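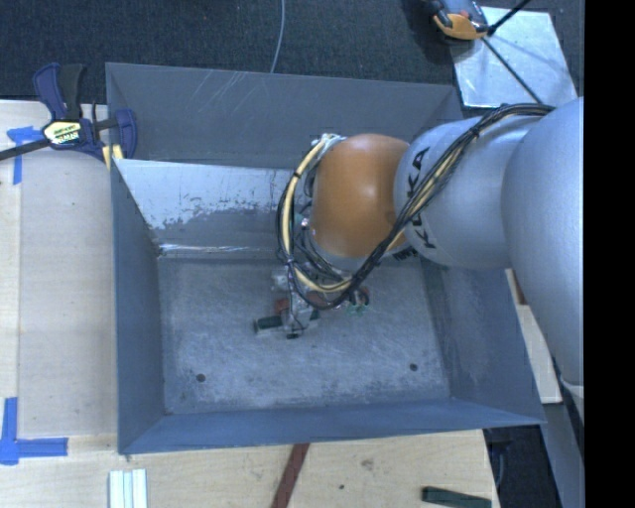

The life of a steel bin

A sheet-metal bin is specified once and then forgotten. At Tustance, a castings finisher with 67 of them on the floor, Lutfa Sikder keeps a register of every one, with the date of purchase, wall thickness and each repair.

Wear begins at the base. Parts are tipped in, slide down the sloping walls and settle on the flat, and within a few months the mill finish has gone cloudy. Fine scratches do no harm. What Sikder looks for is thinning along the crease where slope meets floor, and she measures it with an ultrasonic gauge at 4 fixed points. A reading 30 per cent below nominal takes the bin out of service.

Sloping walls cost more to fold than straight ones and reduce the volume. They also bring the last parts down to the middle, where they can be reached. Tustance tried straight-sided bins from Pidetti and went back to sloped ones in September.

Holes in the floor are a matter of taste. Sheldon Perron, who designs containers at Irkitz, prefers them near the corners, large enough to pass swarf and coolant but smaller than the smallest part carried. Grime collects at the edges whatever the layout. A stiff brush and a degreaser will shift most of it, and pressure washing is quicker if the seams are fully welded. On stitch-welded bins the water gets behind the joint and rust follows.

Paint is seldom worth renewing on the inside. Perron's tests on coated panels found bare steel showing after 100 loads of small forgings. Outside faces are another matter, and Sikder has hers touched up at each yearly check, the next of which starts on 11th January.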